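# Bikon: localisation on the landing

Bikon is our tracking stack for hand-held grippers. It takes headset video and the cube markers and works out where each hand is, preferably in the same building as the wearer. Lejla Berisha wrote the pose filter, and Kofi Akpalu wrote most of the comments apologising for it.
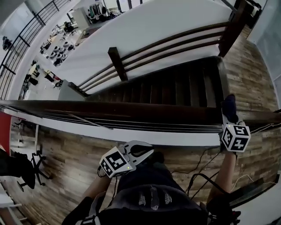
## The stairs, according to the software

Two grippers, two cubes, three railings. The cubes are the easy part: black squares on white, and the detector loves them. The railings are another matter – long parallel bars look much alike to a feature matcher, and version 2 would cheerfully slide the whole map along them.

## What we changed

- Marker poses now outrank visual odometry whenever a cube is in view. Selorm Ackah had suggested this in January and has been very gracious about it.
- The map keeps 2,000 features per keyframe. It used to keep everything, including its grudges.
- Replay runs from the command line. Elikem Abubakari's colour-coded error plots open on their own, whether you're ready or not.

Still open: ticket 181, drift on stairs.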